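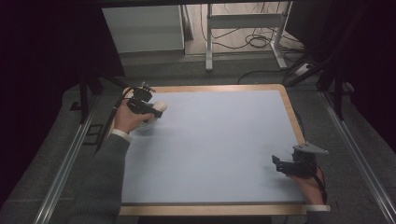 Section 4: Getting the bench ready for hand-held gripper work

Last updated: May 2022
Reading time: 4 minutes

I wrote this section for anyone at Domdale who picks up the two hand-held grippers, whether it's your first go or your fiftieth. Ramil Panganiban went through it with me and crossed out the bits that only made sense in my head. Section 3 covers the software login, so get that out of the way first (it takes ages the first time, bring a tea).

4.1 Before you pick anything up

1. Look over the board. It should lie flat and sit square between the two side rails. If it rocks, stop and sort it. Don't wedge folded paper under it, please, we've had that and it slides out.

2. Wipe the surface with a dry cloth. One pass along the length, one pass across. No sprays!

3. Follow each cable with your eyes from the gripper all the way back. Cables go down the outer sides of the board and never over the work surface. If one has wandered across the middle, move it before you start.

4. Check the floor on the far side of the board too. That's where the power strip lives, and I've caught my foot on a lead there more than once. Leads should lie flat, with a bit of slack at the plug end.

5. Push your sleeves up or pull them snug. A loose cuff can catch on the trigger, and it also gets in the way of the camera.

Note: the Drorkness rule book (we use their rule 34 for hand tools) asks for a clear floor on the side where you stand. I read that as bags, coats and lunch as well. Rommel Gatchalian reads it the same way and he does the audits, so there we are.

4.2 Holding the grippers

6. Left gripper in the left hand, right gripper in the right. They feel much the same at first but the takes get muddled later if you swap, and it's a miserable job putting them straight.

7. Open both grippers fully, then close them slowly with nothing in between. You want a smooth squeeze all the way. If one sticks, put it down and write it in the fault log. Don't oil it.

8. Start each take with the jaws pointing roughly towards each other across the board, well apart. I like to rest my wrists on the near corners for a second while I settle, but that's just me.

9. Keep your fingers behind the brackets. The jaws don't look like much, though they'll give you a proper nip.

Caution: never pass a gripper to somebody else while a take is running. Stop the take, set the gripper down, let them pick it up. This is our own house rule and it isn't in Drorkness, but I'd still like you to keep to it.

4.3 Looking at the pads and the camera view

Do this at the start of every session and again after lunch. Open the live view from each gripper on the screen and go through it without rushing.

10. Both fingers should show in the lower part of the view, one on each side, with a clear gap when they're open.

11. Look along the edges of the pads. A bit of rumpling or a small notch is ordinary wear and you can carry on. A pad that lifts when you press it with a fingertip needs changing, and the spares are in the Clurngate box, part 332.

12. Pick off stray scraps of tape and loose threads, with the gripper set down on the board. If something's stuck fast, leave it and log it.

13. Hunt for specks on the surface. Even a tiny one shows up against something that pale! Wipe again, then check whether it's gone. If it stays in the same spot of the picture when you move the gripper, clean the lens. 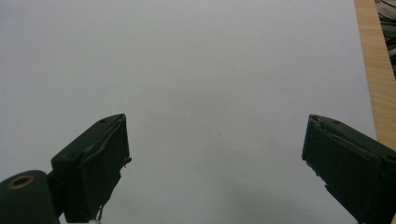
4.4 During the take

14. Move at the speed you'd use to lay a table. Quick jerks make the recording hard to use, and very slow ones look nothing like real work.

15. Only one item between the jaws at a time. If you drop it, leave it where it lands, finish the take and mark it as dropped. I know it's tempting to grab it.

16. Stop after 2 drops in a row and have a breather. Tired hands are the main thing I worry about, and the Bhutto guide says much the same in its chapter on hand strain.

17. If anybody steps in close to the rails, stop. You can always do another take.

4.5 Finishing up

18. Set both grippers down open, with the pads clear of the board edge. Coil the cables loosely, the way you'd coil a garden hose.

19. Fill in form 101, even if nothing went wrong. Write "no faults" in the box and put your initials next to it, as a blank box gets sent back to me.

20. Switch off at the power strip last, once the screen says the files are saved. For moving those files to the shared drive, carry on to Section 5.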